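A **shape-sorter board**, also called a posting board or cutout board, is a flat panel pierced with holes of different outlines. It is used in early childhood play, where loose pieces are matched to the openings and pushed through or set into them. Boards of this kind are found in homes, playgroups, toy libraries and kindergartens. The name covers both the lid of a closed sorting box and a separate panel that is handled on its own.

## Terminology

Usage varies between makers and between the people who buy from them. *Shape sorter* normally means the whole toy, including the container and the pieces. *Board*, *lid* and *plate* are used for the panel alone. A *form board* is a related object in which the recesses stop partway through and the pieces stay where they are put. Some catalogues use *posting* only when the piece drops out of sight after passing through.

## Form

The panel may be round, square, rectangular or oval, or may follow the outline of a leaf, a fish or a vehicle. Geometric openings such as circles, squares and triangles are the traditional choice. Many newer boards add figures, among them animals, insects and drops, either mixed with plain slots and ovals or in place of them.

Outlines with several points of contact, such as a butterfly, will usually admit the piece in one orientation or two. A circle admits its piece at any rotation, and a plain oval at two. Makers use this difference to set the difficulty of a board, and often place easy and hard openings on the same panel.
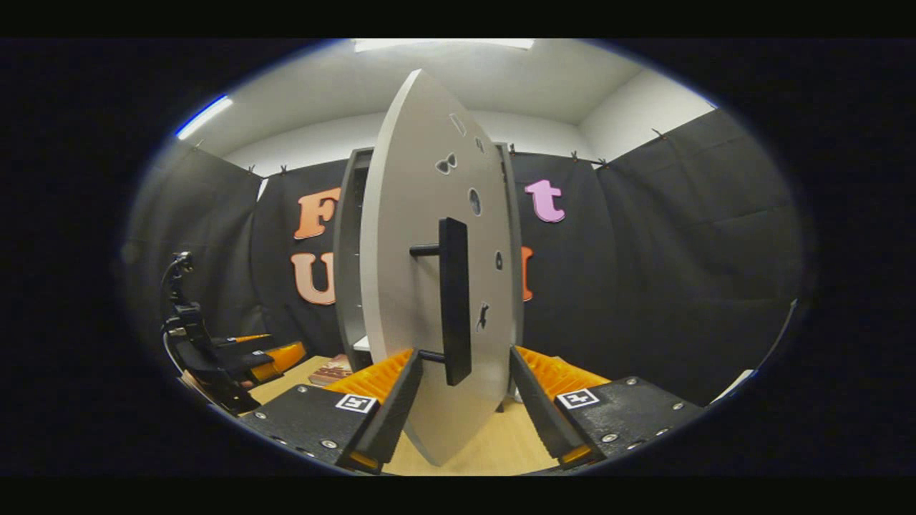
Handles are fitted to some boards so that the panel can be lifted away from its container or carried between rooms. The common types are a single knob, a rope loop and a straight bar held off the surface on short posts. A bar leaves room for the fingers to pass behind it and can be gripped by an adult or an older child with one hand. It also takes up part of the face, and the openings have to be arranged to either side.

## Materials and colour

Boards are made in solid timber, layered timber, moulded plastic, card and felt-covered foam. Timber boards are heavier and tend to stay put during play. Plastic is easier to wash and is preferred where toys are shared by many children. Card boards are cheap to replace but wear quickly around the narrower slots.

Bright primary colours were long the norm. Grey, cream and other muted finishes are now widely sold, partly in response to changes in home furnishing. Deividas Koppel, in his pamphlet *The Quiet Toy Shelf*, argued that a panel in one colour directs a child to the outline of the hole, while a painted panel lets the child match by colour alone. Birutė Hunt disputed this in a reply printed the following September, noting that the younger children in her playgroup sorted by size first on either kind of board.

## Use

Children generally begin by emptying and refilling the container and ignore the board altogether. Trial and error with the openings follows, and turning a piece in the hand before trying it comes later. Adults often introduce the board with only 2 pieces and keep the remainder aside.

The Illirby toy library lends boards with their pieces in a drawstring bag and asks borrowers to check the bag before return. Its register lists 93 sorting toys, of which 11 are boards without a container.

## Storage and care

Flat boards can be stood on edge on a shelf or laid in a drawer. Those with raised handles do not stack neatly and are usually kept upright. Painted surfaces are wiped with a damp cloth and dried before being put away. Fluff and crumbs collect in narrow cutouts and can be removed with a dry brush.

## See also

- Form board
- Peg puzzle
- Stacking rings
- Toy library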